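Chapter 3. Choosing a Gripper Kit
Reading time: 11 min

In this chapter we study one product, the Bavo two-finger kit from Jirnis, which is sold together with a simulator license. Margit Szekeres tested it at Festavbridge before her company decided to buy. Her notes are the base for our exercises.

The kit is offered with 35 object models. A buyer can try the grip on each of them before the hardware is delivered, and this saves many broken samples. 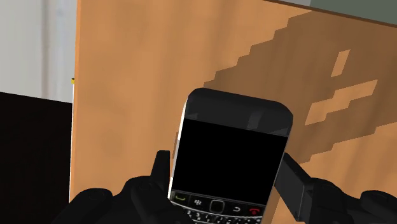 Figure 3.1. Simulated grip on a keyboard phone, screen dark.

A phone is a difficult object for two fingers. It is thin, it has keys on the front, and the force must come from the sides. Szekeres wrote that the finger pads were "good, but the manual is too short for a beginner." We will return to this opinion in Section 3.2, where the price of the service plan is also discussed. First, the reader should learn how grip force is given in a data sheet.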